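Derkance Folding Table and Laundry Guide
Section 3: Shorts, and the Surface You Fold Them On

Section 2 dealt with T-shirts, and if you are still speaking to us after the sleeves, welcome back. Shorts are easier. They have two legs, one waistband and no collar, and they can be folded by a person who is thinking about lunch. Most of this section concerns plain athletic shorts with an elastic waist. Cargo shorts are in Section 5, where they can't hurt anyone.

3.1 Before you begin

You will need the table, set up and locked as described in Section 1, and a pair of clean, dry shorts. Dry means dry at the waistband too. Elastic holds water long after the rest of the garment has given up, and a damp waistband in a closed drawer will make itself known by August.

Check the pockets. Farzana Mohmand, who wrote the first edition of this guide, kept a jar of what she found in her own family's pockets during testing. It held 47 coins, a house key and a great many acorns.

Wipe the tabletop with a dry cloth. Do not use the cloth you just used on the stove.

3.2 Laying out

1. Put the shorts down front side up, waistband away from you and leg openings toward you. You can work the other way around, but every step from here on will be backward and we won't be taking calls about it.

2. Straighten the waistband first. Take it by one corner, lift it a little, and set it back down in line with the far edge of the table. Repeat at the other corner. Pulling from the middle only gathers the elastic and leaves you where you started.

3. Spread the legs so there is a gap between them.

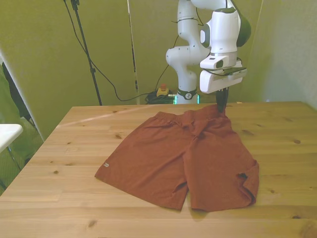
4. Turn down any hem that has folded back on itself. A doubled hem feels like nothing under the hand and then shows up as a hard ridge across the finished fold. Run a finger along each hem from the outside to the inside seam.

5. Smooth the fabric from the waistband down, using the flat of your hand. Wrinkles near the elastic will not go away completely. They are how the waistband works. Santino Figueroa spent most of one afternoon trying to iron them out for an earlier version of this section, and we have retired the step in his honor.

Note: If there is a logo on one leg, decide now whether you want it showing in the drawer. With the shorts face up, the leg you fold over goes face down, and the leg that stays put gets covered. To keep the logo visible, turn the shorts over before you start step 1 of 3.3.

3.3 Folding

1. Fold the shorts in half lengthwise, bringing one leg across onto the other. Match the corners of the waistband before you worry about the hems.

2. The crotch seam will now stick out to one side in a small triangle. Tuck it in so the long side is straight. This is the step people skip, and you can always tell.

3. Bring the hems up to the waistband. For short shorts, stop here.

4. For anything longer, fold in thirds instead: hems up one third, then waistband down over the top.

5. Press once with both hands and lift from underneath. If it opens on the way to the drawer, the fold was too loose, or you were waving it about.

Caution: Do not stack more than 16 pairs in one pile. The pile will stand up perfectly well until you want the pair at the bottom.

3.4 Caring for the tabletop

The standard Derkance top is pine. Pine is soft, pale and full of opinions. It dents if you drop a steam iron on it and it darkens in sunlight, most obviously in the outline of whatever you left lying there. Move things now and then.

We are asked about knots more than about anything else. Since the first batch shipped we have received 196 letters on the subject, a few of them addressed to Lautaro Daza personally, who only packs the legs. A knot is where a branch used to be. It is part of the board, and the grain bends to get past it. A knot that sits flush and doesn't move under your thumb needs nothing done to it.

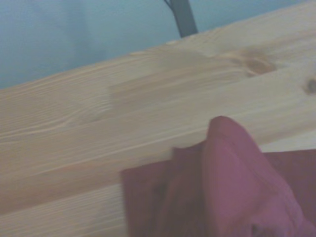
To look after the surface:

1. Dust along the grain. Going across it pushes lint down into any seams between the boards, and you will spend the evening with a toothpick.

2. Feel each knot with a fingertip every month or so. You are checking for a raised edge that could snag knitwear. If you find one, rub it gently with fine sandpaper, with the grain, and stop as soon as it is smooth.

3. Wipe up spills right away. Liquid fabric softener leaves a slick patch that shirts slide off of, which is funny for one load.

4. Oil the top once a year with Dokard Clear or a similar light oil. Use a thin coat, leave it overnight, and buff off what's left. Keep laundry away until a white cloth rubbed on the surface comes up clean. Test with an old white cloth. Fermín Navarrete used a dress shirt.

Caution: Rags used for oiling can heat up by themselves if they are balled up. Lay them flat outdoors to dry fully before throwing them out. We have no joke for this one. Please do it.

Note: Small dents can often be raised with a damp cloth and a warm iron, a few seconds at a time. Do this before oiling. Deep scratches can't be raised and will have to be thought of as character.

3.5 Common troubles

The folded shorts are wider at one end. The waistband corners weren't matched. Go back to 3.3, step 1.

The shorts slide around while you fold. Either there is softener on the table or the fabric is very slick. Lay a cotton towel underneath.

The finished pile leans. All the waistbands are on the same side. Turn every other pair around.

Someone in the house refolds everything after you. This is outside the scope of the manual. Hanane Abdelaziz in our parts office suggests separate drawers, and will sell you the dividers.

Section 4 covers fitted sheets. Allow extra time.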